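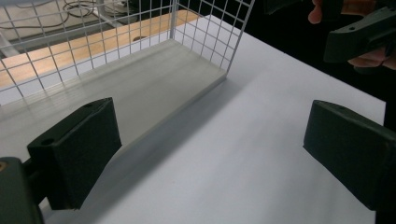 Figure 8. Wire mesh basket on a white tabletop.

Section 8: Fitting the pull-out baskets

Applies to Skorkwood tall pantry frames, models 341 and 342. Assemble and anchor the frame as set out in Section 7 before starting this section. Baskets for the 341 and the 342 differ in width and are not interchangeable. The model number is stamped on the inside of the left upright.

Tools required: No. 2 Phillips screwdriver, tape measure, spirit level, pencil.

8.1 Fitting the runners

1. Sort the runners into left and right pairs. The letter L or R is stamped near the front stop.
2. Measure up from the base of the frame and mark the lowest runner position on both uprights. Leave a clearance of at least 40 mm between the base and the underside of the lowest runner.
3. Hold the left runner against its marks with the front stop facing the door opening. Insert the front screw and tighten by hand only.
4. Insert the rear screw. Check the runner with the level, then tighten both screws.
5. Repeat for the right runner. Lay the level across the pair and adjust if needed.
6. Fit the remaining pairs in the same way, working upward.

Note: Frames supplied with Illis soft-close runners have a third screw hole at the centre. Leave it empty until the basket has been test fitted.

CAUTION: Do not use a power driver. Overtightening will strip the upright and is not covered by the warranty.

8.2 Inserting the baskets

1. Pull both runners out to full extension.
2. Lower the basket so that its top rim sits on both runners.
3. Press down at the front corners until the clips engage.
4. Slide the basket fully in and out several times. If it binds, remove it and repeat step 5 of 8.1.
5. Load the lowest basket first.

CAUTION: Do not extend more than one loaded basket at a time. The frame may tip if the wall anchor has not been fitted.

8.3 Care

Wipe the baskets with a damp cloth and mild dish soap, then dry. Do not use steel wool or chlorine bleach. Touch up any chips in the coating promptly to prevent rust.

Check the runner screws every March and retighten as required. Replacement clips are sold in pairs; quote the model number and the runner type when ordering.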